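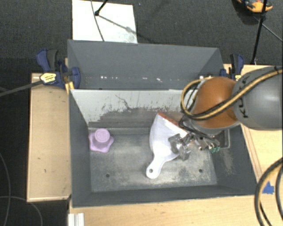 From: Areeba Qureshi
To: cell-users
Date: Saturday, July 21, 2018
Subject: Re: [cell-users] protective stop, Lindwood bin

> Third stop this morning, same place every time, reaching for
> the dustpan. Did anyone change the bin height in the planner?
> Marwat

No, height's fine, checked it twice. It's the cable loop by the gripper. Snags when the wrist goes past the bin wall, then force limit trips. 6 stops out of 14 picks last night, all on the right hand side. Left side no trouble.

Have dropped speed and kept it off the right wall for now. Please DONT just clear the stop and carry on, one of the air lines got nipped and I had to swap it. Hands out of the bin untill the arm is disabled, please.

Need shorter ties, anyone at Tesmont got any? Back in at 7.

Areeba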